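Jakthorpe Soft Goods Labels

Data card and README, version 2

Summary

Jakthorpe is a set of care and content labels transcribed from small sewn goods: plush toys, pincushions, felt ornaments, draft stoppers and doorstops. Each record holds the label text as printed, a normalized list of fiber names, and a set of care codes. The set has 3000 records drawn from 282 product lines. It is meant for people who write parsers for textile labels, or who need to test one against messy input.

The set is text only. Item photos are not part of the release.

Files

labels.csv holds one row per label, UTF-8, comma separated, with a header row.
lines.csv holds one row per product line and joins to labels.csv on line_id.
codes.csv is the lookup table for care codes.
CHANGES.txt lists edits between versions.

Fields in labels.csv

record_id: string, unique, never reused after a deletion.
line_id: string, foreign key to lines.csv.
raw_text: label text as printed. Line breaks are stored as a vertical bar. Spelling errors are kept.
shell_fibers: fiber names for the outer fabric, lowercase, separated by semicolons.
fill_fibers: same format, for the stuffing. Empty if the label gives no fill.
care: care codes, separated by semicolons, in the order printed.
lang: language tag of the label. Labels in more than one language are split into separate records that share a line_id.
legible: yes, partial or no. Records marked no have an empty raw_text and are kept so that the totals per line stay correct.

Item types

The item_type column in lines.csv uses a closed list. Shape decides the type; size and intended age do not. Food-shaped plush has its own value, plush_food, and is not merged with plush_animal or plush_other. Leaves, stems and caps are treated as trim. If the label lists trim fibers separately, they go in trim_fibers in lines.csv and are left out of shell_fibers.

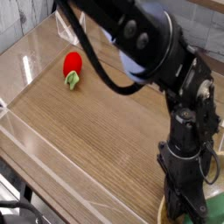

Item type plush_food: strawberry with a felt leaf cap.

Collection

Labels were typed by hand from the item or from a flat scan of the label. Celusby supplied the larger share of the product lines from returned stock. The rest came from Flevach, a secondhand wholesaler. Every record was typed twice by different people. Where the two versions disagreed, a third reading was made from the item and the result stored. The earlier versions were not kept.

Normalization

Fiber names are mapped to a fixed vocabulary with the Sastry script in the tools folder. The script lowercases the text, strips percentages, and replaces trade names with generic ones. Percentages remain in raw_text only. Terms such as "new materials" or "all new fill" carry no fiber name and map to unspecified. Run the script with the --strict flag to stop on unknown terms; without it, unknown terms are passed through unchanged.

Known problems

Polyester is heavily overrepresented in fill_fibers. Any score averaged over records will mostly reflect it, so report per-fiber results as well.

Care symbols were typed as codes, and two similar dryer symbols were confused in version 1. Version 2 corrects the records that could be checked. Uncorrected records have the value 20 in the flag column.

Some labels had been trimmed by a previous owner. These are marked partial even when the remaining text is clear.

Splits

No official split is provided. Split by line_id. Labels within a line are often identical, and a random split by record will leak text between training and test data.

Updates

Corrections are merged each December. To report an error, open an issue with the record_id, the field name and the proposed value. Requests to change raw_text need a scan of the label.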